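Print this page | E-mail this page | 14 shares | 4 comments

Rondholm Technical Program
Robotics Lab II: Course Handout, Unit 11
Block Stacking with Two Arms on a Shared Table

Revised August 12, 2026

1. Purpose

Unit 11 covers grasping and placing small blocks on a table that also carries a second arm. Students should have finished the calibration unit and should be able to jog either arm by hand without tripping a protective stop. The unit takes two lab periods. The written report is due one week after the second period.

2. Frames and work area

Three coordinate frames are used. The table frame has its origin at the front left corner of the work area, with z pointing up. Each arm has a base frame at its mounting flange. The transforms between the base frames and the table frame are in the configuration file for the station. Do not edit them. If a transform looks wrong, rerun the calibration check and record the result in the station log.

The black strips on the table are visual references. They are not used by the controller. Line up targets with them by eye during setup, then read the coordinates from the screen and write them down. Targets copied from another group's sheet will be off, as the strips are replaced between terms and never end up in the same place.

3. The grasp

A grasp is specified by a position, a wrist angle, and a finger opening. For this unit the approach is vertical. Set the pre-grasp height to 200 mm above the table and descend in two stages, the second at reduced speed. Finger opening at the pre-grasp point should exceed the block width by a margin on both sides. A small margin causes contact with the top face of the block during descent, and the block tips or is pushed away. A large margin gives the fingers room to strike a neighboring block.

The two fingers are of different shape. The tool center point defined in the software is midway between the contact surfaces, and it moves if the fingers are remounted. Check it before the first run of each period.
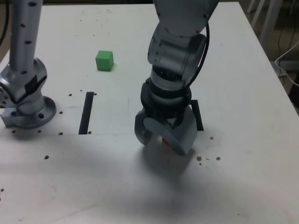 Figure 1. Gripper near the table surface, red object between the fingers. Green cube clear of the approach path.

Note the clearance between the gripper and the free cube in Figure 1. The planner treats every block not being grasped as an obstacle. A free block that is missing from the object list is not an obstacle to the planner, and the arm will move through it. Enter all blocks before planning.

Cable slack is a second source of trouble. The cable along the moving arm must be able to follow the wrist through its full rotation. Before running a program at speed, step through it once and watch the loop at each waypoint. If the cable pulls tight, choose the equivalent wrist angle on the other side.

4. The place

Placing is harder than grasping. Errors in block position within the fingers add to errors in the target. The stack target is defined at the center of the top face of the lower block. Descend to 11 mm above it, pause, and then descend at the slowest setting until the force reading rises past the threshold. Stop, open the fingers, and retreat straight up. A sideways component in the retreat will drag the upper block.

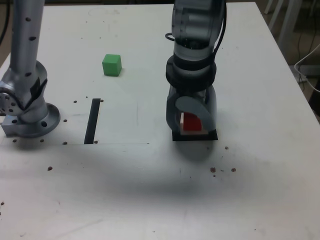

Figure 2. Red cube in the gripper, on top of the cream-colored block. Both are over the black pad.

The threshold is set in the Sitora panel under Contact. Too low a value gives a false stop during the descent, and the block is then dropped from a height. Too high a value presses the lower block against the pad and may shift the stack. Start from the default and change it in single steps.

5. Camera settings

Record each trial with the overhead camera at 1080 lines. Exposure is locked. Glare on the white surface affects detection of light blocks more than colored ones, so check the detection overlay for the lower block in particular. Limit each recording to 900 frames and start it at the pre-grasp point. The older Urgate capture tool drops frames when the disk is nearly full. Clear old files first.

6. Procedure

a. Wipe the table and inspect the fingers.
b. Verify the tool center point.
c. Enter all blocks in the object list.
d. Jog to the pre-grasp point and confirm the height with the gauge.
e. Run the grasp alone. Repeat until it succeeds three times in a row.
f. Run grasp and place together at low speed.
g. Repeat step f with the lower block rotated by 45 degrees.
h. Save logs to the group folder before powering down.

7. Report

Include the targets used, the threshold, and a table of trials with the outcome of each. Failed trials must be reported. For each failure state whether it occurred in the grasp, the transfer, or the place. A plot of force against time is required for one successful place and one failed place. Mark the contact point on both.

Print this page | E-mail this page

Comments (4)

gridlock_7: Section 4, is the 11 mm measured from the bottom of the held block or from the fingertips?

labdesk: Bottom of the held block. Will be stated in the next revision.

Jin: Step g fails for us unless the wrist is turned to match. Is that allowed?

labdesk: Yes. Record the angle in the trial table.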